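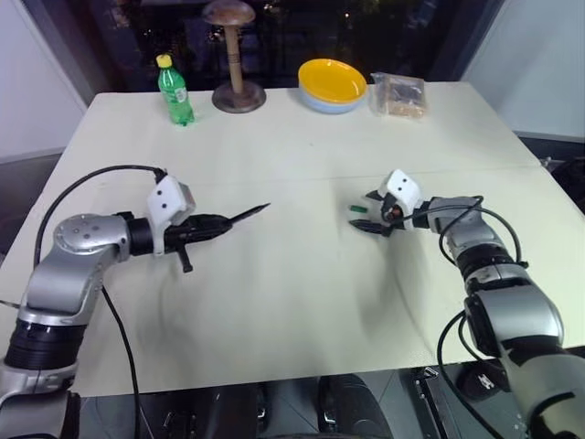 Ketier asked on the phone whether we could keep visitors farther back this time, and I said sure, how far? We settled on 30 inches from the table edge, taped. So that's item one, and I've added my comments to the rest as I went along.

OPEN DAY WALK-THROUGH, GOLLULITZ HALL
August 15, 2019

1. Floor tape down, 30 inches out from the table on the visitor side
OK. One corner was peeling already (cheap tape!), so I pressed it down and put a second strip over it.

2. Both arms checked through full reach at demo speed
OK. Aro ran it twice for me. I'd still like it a notch slower when the school group is in.

3. Cables clear of joints and wheels
OK for now. A couple hang down toward the floor, so please look again at lunch and clip anything that has drifted.

4. Pointed tool in gripper
COMMENT. Fine while it stays over the table. Park the arm before anyone steps up to ask questions, every single time.

5. Emergency stop
OK on the second try. First try I was pushing the wrong button, my fault. Needs a bigger label.

6. Items on table
OK. Keep the bottle and the bowl at the far edge until they're needed. Nothing breakable goes near the front.

7. Head count
Max 33 in the room, 8 at the tape. Wuyts wanted 11 at the tape and I said no, we tried that in February and it was a squash.

8. Exit and hallway
NOT OK. Two coat racks in the way. Moving them before doors open, then I'll sign this one off.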